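Skarnov Outdoor Timer – Owner's Guide
Section 3: Mounting and First Set-up

Choose a spot out of direct rain, within reach of the outlet and no higher than eye level. Turn off power at the breaker before you open the cover.

1. Hold the back plate against the wall and mark the holes.
2. Drill the holes and push in the anchors.
3. Fasten the back plate. Do not overtighten.

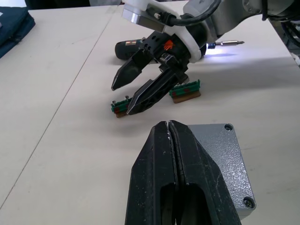 The cover of the timer is held by screws of its own, and these are separate from the wall screws in the bag. Loosen them a little at a time, working from corner to corner. On many metal housings the screws sit recessed in the casing, as on the gray one with the rough finish, so use a driver with a narrow shaft. Keep the rubber seal clean while the cover is off.

4. Feed the cable through the lower entry and leave a small loop inside.
5. Connect the wires to the matching terminals – live, neutral, ground.
6. Close the cover and restore power. The display lights up.

CAUTION: The total load must not go over 900 watts. 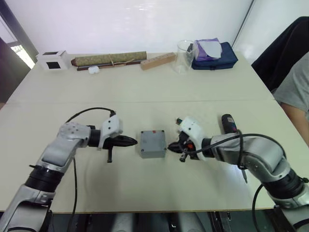
So-ying Tai wrote to us that her timer lost its programs after every power cut, and asked whether the backup battery comes charged. It does not. Leave the timer powered for 7 hours before you rely on the battery.

7. Hold SET for three seconds, then enter the time with the arrow keys.
8. Press SET again to save.
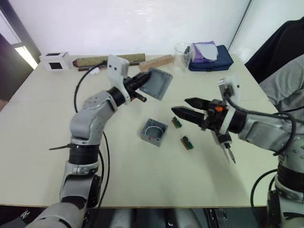
If the display goes blank before you press SET the second time, the entry is lost and you must start again from step 7. Programs already saved are kept.

Note: Daylight saving time is off by default. See Section 4 to turn it on.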